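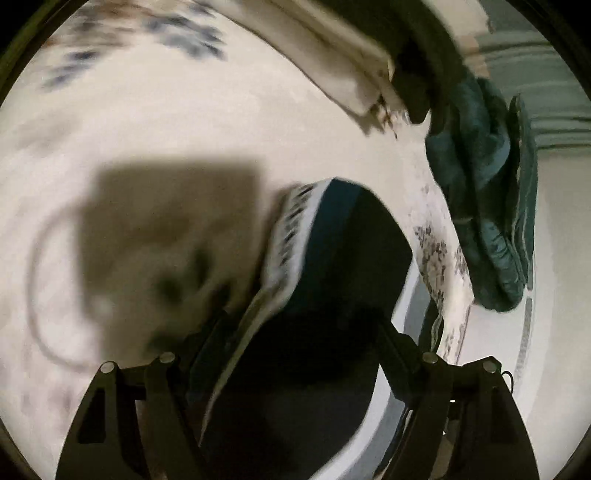

Getting the washing from drum to cupboard

Most laundry trouble starts after the machine has stopped. Clothes sit in a heap, creases set, a sock goes missing and the whole lot ends up on a chair. These tips cover the part between the end of the wash and the closing of the wardrobe door.

Emptying the drum

Take things out one at a time. Pulling out an armful is quicker, but sleeves and straps wrap round each other and the seams take the strain. Dark garments with a light trim should come out first and be looked over, particularly along the join where the two colours meet. If any dye has crept into the white, wash the item again straight away on a cool cycle and keep it out of the dryer.

Printed cottons tend to fold in on themselves and hide small items. Shake each one over the basket. Run a hand round the top of the drum when you think it is empty, and check the fold of the rubber seal if yours is a front loader.

Leave the door ajar afterwards. Wipe the seal with a dry cloth once a week and the musty smell will mostly stay away.

Before it goes on the line

Give each item one hard shake by the hem. Smooth collars, cuffs and button bands with your fingers while they are damp. Turn dark things inside out if they will be in full sun. Knitwear should not be pegged at the shoulders. Lay it over two lines, or flat on a towel on top of a rack.

Brenda Yáñez, who wrote to us from Vosturthorpe in February, dries everything indoors through the winter. She leaves a gap of 4 cm between items on the rack and turns them over at bedtime. Her window stays open for 20 minutes in the morning, even in frost.

Fold on the bed

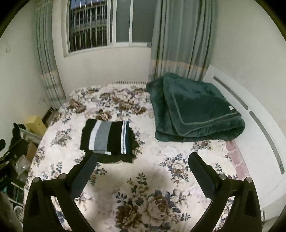 A bed is the best folding table in most homes. It is wide, it is the right height if you sit on the edge, and you have to clear it before you can go to sleep. Make it first, pull the bedspread flat and work from the foot towards the pillows. Put bulky things such as a folded plush blanket up against the headboard, where they are out of the way, and keep the middle for whatever you are folding. A striped top is a good one to learn on: if the stripes run straight along the edge of the stack, the fold is straight. A large flower print underneath is no help with lining up, so use the side of the mattress as your guide.

For a jumper or knitted top:

1. Lay it face down and smooth it from the neck outwards.
2. Fold one side in towards the middle, then lay the sleeve straight down along the body.
3. Do the same on the other side.
4. Fold the hem up to the neck, or in thirds if your shelf is shallow.
5. Turn it over and tuck in any edge that has slipped out.

For a thick blanket, fold lengthways first and squeeze the air out with your forearm before the next fold. Keep the bound edge on the outside. It wears better than the pile and it shows you which blanket is which when they are stacked.

Fringed bedspreads need a little care. Comb the fringe straight with your fingers after washing and never iron over the knots.

Sorting the piles

Make a pile for each shelf or drawer, not for each type of garment. If tea towels and pillowcases live in the same cupboard, they go in the same pile. It saves a second round of sorting on the landing.

Odd socks go in a bag on the back of the door. Go through it once a month and use what is left as dusters.

Putting away

Check that everything is fully dry, especially waistbands, pockets and the binding on blankets. If a thing feels cool against your cheek it probably needs another hour. Put clean items at the bottom of the stack and take from the top, so that the same two jumpers don't get all the wear.

Shelf boxes are worth having for out-of-season knitwear. We have used the Graleck fabric ones and the Pondby ones with a lid. The Pondby holds its shape better, though the handles are stiff. Whatever you choose, don't fill it so full that the lid strains.

Spare blankets can go under the bed in a cotton bag. An old duvet cover does the job. Plastic is fine for a few weeks but not for a whole summer.

Last updated Sunday, June 1, 2025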